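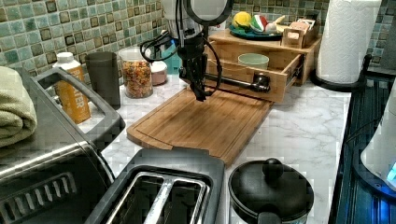 *Bamboo board with juice groove on the marble-pattern counter, wood organizer behind.*

## Counter notes: boards, drawers and the strip beside the stove

The November round of kitchen checks at Lisville covered worktops and anything kept on them permanently. Haris Zupan did the measuring and Ronja Blomqvist wrote up the surfaces. What follows is the part that applies to everyone with a shared kitchen; the plumbing list is going out separately.

**Cutting boards.** Bamboo boards stay on the counter, flat, with the juice groove facing up. The groove on the standard board is shallow and will not hold the liquid from a large roast, so carve those on a tray. Wash by hand with mild soap, rinse both faces and stand the board on its long edge until dry. Drying flat traps water underneath and the board cups. Do not soak.

Oil boards once a month with food-grade mineral oil. A 500 ml bottle is kept in the Cirura supply closet, second shelf. Apply along the grain, leave overnight, wipe off the excess in the morning. If the surface feels fuzzy after washing, sand with 120 grit, then 400, and oil again. Small notches at a corner are cosmetic and do not need reporting. A split that runs into the groove does – the board gets replaced.

**Organizer units.** The light wood units with a pull-out drawer sit against the back half of the counter, behind the board. The drawer needs clear travel toward the front, so check what is standing there before opening it. A bowl fits in the drawer if it is placed toward the back. Long-handled items should go in lengthwise; anything sticking out past the drawer front will catch a sleeve.

The top of the unit takes one plate and one small box. In the family kitchen that is the teal plate with the toy food on it and the wooden box of packets. Both can stay. Please do not stack a second tier, as the units are not fixed to the wall.

**Back row.** Bottles, cups and jars go in a single line along the tile. Blagoje Nikolaidis asks that clear jars of dry goods be labeled on the lid with the month they were filled. The mosaic tile is wiped weekly, and the grout was resealed with the Dotetti product, so no bleach and no abrasive pads. Pull the row forward, wipe, push it back.

**Paper towels.** Upright holders only. Keep the roll clear of the stovetop, including the loose end. Wall brackets were tested in the Paulauskas building and pulled out of the tile adhesive within weeks, so the remaining ones are coming down.

**Toasters and pots.** Two-slot toasters are rated at 800 watts. Unplug before emptying crumbs, and never cover the slots. Pots with domed lids may be left on the counter once cool, lid on, but not on the cutting board. Heat from the base dries out bamboo and opens the joints.

Replacement boards are ordered through Milovan Trajkovski. Include the kitchen number and the length and width of the old board. Questions about oil, sanding or the tile sealer go to Evangelia Michailidis, mornings before ten.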